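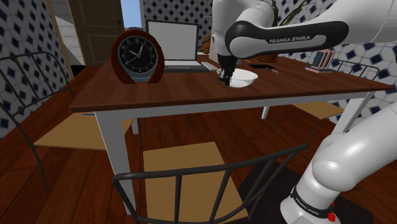
*Fig. 1. White bowl on a wooden table.*

**Unit 7: Wood Indoors: Moisture, Movement and Finish**

Wood takes up water from the air and gives it back until it reaches balance with the room. Students should be able to explain this exchange before the workshop session, as it governs most of the faults covered in this unit.

Movement is not equal in all directions. A board changes very little along its length. Across its width it may swell or shrink enough to open a joint, and flat-sawn boards move more than quarter-sawn boards of the same species.
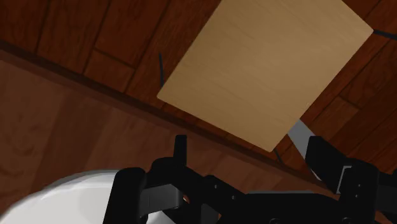
Wide panels must therefore be fastened in a way that allows them to move. Slotted screw holes and sliding clips are both accepted in coursework. Gluing a solid panel rigidly across its full width is marked as an error.

### Finishes

Oil, wax and varnish slow the exchange of moisture; none of them stops it. Both faces of a panel should receive the same number of coats.

### Required work

- Read Moen, chapter 2, before the session.
- Complete the shrinkage worksheet (20 points).
- Bring one offcut with the end grain visible.

Written work is submitted to Dr. Urmila Singhal. Requests for an extension go to Sarla Uniyal in the department office.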